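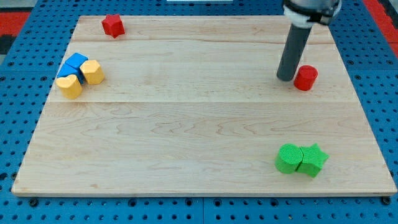 October, bench notes, finish trials

Started 8:15. Carrying on with the oil and wax comparison for the serving boards. The question is still which finish holds up to washing without going chalky, and whether we can get by with fewer coats on the small sizes. Younes Erraji wants an answer before he orders more stock, so I am writing this one out in full.

Finishes on the bench:

Mitix board oil, the one we have used up to now. Thin, smells faintly of nuts, slow to cure.
Vanura hard wax oil. Thicker, buffs to a low sheen, costs more per can but goes further.
Plain mineral oil from the drugstore, as a baseline.

All samples are maple offcuts from the same delivery, planed and cut to the length of the small drying rack. I left a few with end grain exposed on both ends and taped off the ends on the others, to see how much of the oil is going in there. My guess is most of it.

Sanding

Took everything through 120, 180 and 220. Wiped down with a damp rag after the 180 to raise the grain, let it sit while I had coffee, then went back over it by hand with the 220. The raised grain was worse than last month. The shop is drier now that the heat is on and I think the wood took up the water faster. Did a second damp wipe on the worst samples and that settled it.

The random orbit sander is leaving little pigtail scratches again. They don't show dry. They show as soon as oil goes on. Changed the pad and blew out the holes, and that cut it down a lot. Whoever used it last, please check for a torn disc before putting it away. There was a piece of one folded under the hook face.

Application

Mitix: flooded it on with a rag, let it soak, wiped off. End grain drank it and was dull again before I had finished the row. Kept topping up the ends until they stayed wet.

Vanura: small amount on a white pad, worked in circles, then straightened out along the grain. Left 60 minutes and wiped. I left one sample too long and it went tacky, and the wipe dragged. Had to loosen it with a fresh dab of the same stuff. The instructions on the lid are worn off our can, so I have written the times on masking tape and stuck it on the side.

Mineral oil: flooded and wiped, same as the Mitix. It never seems to finish soaking in. Rag still picks it up at the end of the day.

Oily rags went outside flat on the fence and not in the bin. They need to be brought in once they are stiff and thrown out then. The lidded metal can is full of old finish tins at the moment and somebody should clear it.

Glue joints

While sanding I found an open joint on one of the samples, at one end only. It takes a fingernail. Looking back through the notes, that batch was clamped on a cold morning and came out of the clamps at lunch. The glue was the Fekis waterproof, which is fine if it stays warm. I don't think the finish has anything to do with it, but a gap like that will wick water and wreck the test, so I pulled the sample and marked it with a pencil cross.

For the next glue-up: leave everything in clamps overnight, and bring the glue bottle and the wood into the office the evening before. Also, the jointer fence is off square again by a hair. I reset it against the big square and cut two test strips, and they closed up with no light showing. Tightened the lever hard. It creeps, so check it before every batch.

Wash test

The samples with cured finish from last time went through the sink today. Warm water, dish soap, soft brush, stand on edge to dry. I did them in rounds with a full dry in between.

Mineral oil looked pale after the first wash and fuzzy to the touch after the second. That is what we expected.

Mitix held its color longer. The faces are still smooth. The ends have gone light and feel rough along the growth rings.

Vanura barely changed on the faces. Water still beads, though flatter than on a fresh sample. One corner has a dull patch where I must have rubbed through when I eased the edge after coating. Note to self: ease edges before the first coat, every time.

Red wine and beet juice left overnight. The mineral oil sample has a pink ring that won't scrub out. On the Mitix one it is a shadow you can find if you know where to look. Nothing on the Vanura. Mustard marked all of them. Tried lemon and salt on the mustard and it lightened but stayed yellow. I don't think any finish we can afford will stop mustard, so the care card should say to wipe it up.

Smell

Both proprietary finishes still smell a bit when you put your nose to the wood. The Vanura is sharper on the first day. I wouldn't ship one before it has had a couple of weeks on the rack. Eynon, the kitchen store, complained about smell on the spring order, and those had gone out too fast.

Coats

Two coats of Vanura on the faces seem to be enough. I put a third on one sample and can't tell it from its neighbor except that it is slightly shinier, and I don't like the shine. Ends want an extra coat. I tried sealing the ends first, letting that go off, then doing the whole board, and it was less messy than chasing dry spots at the end.

For Mitix I would want more coats than we have been giving it. At that point the labor eats whatever we save on the can. Nearly 2 hours went into rubbing out and recoating today and most of that was Mitix.

Feet

Unrelated to finish but it came up. The stick-on rubber feet don't hold on oiled wood at all. They slid off with a thumb. Screw-on feet hold but they mean a pilot hole, and a pilot hole is one more place for water to get in. Tried a drop of oil down the hole before the screw goes in. Will wash that one with the rest and see. Younes would sooner have no feet and sell the boards as reversible. I can live with that, except that a thin board with no feet is hard to pick up off a flat counter. A shallow finger cove routed into each end would fix it. There is a cove bit in the second drawer, a bit burned but usable. Make a template before trying it on good wood.

To do

Move samples off the rack to the top shelf, faces not touching.
Second coat on today's Vanura samples tomorrow, light scuff with a gray pad first.
Reglue the open joint or cut it up for stirring sticks.
Order white pads and 180 discs. We are down to the last sleeve.
Ask Younes if the price works out with Vanura on the large boards, where it will take the most.
Draft new wording for the care card: hand wash, stand on edge, no dishwasher, wipe up mustard.
Clear the metal rag can.

Stopped at 4:40. Dust collector bag emptied. Heat left on low for the curing samples.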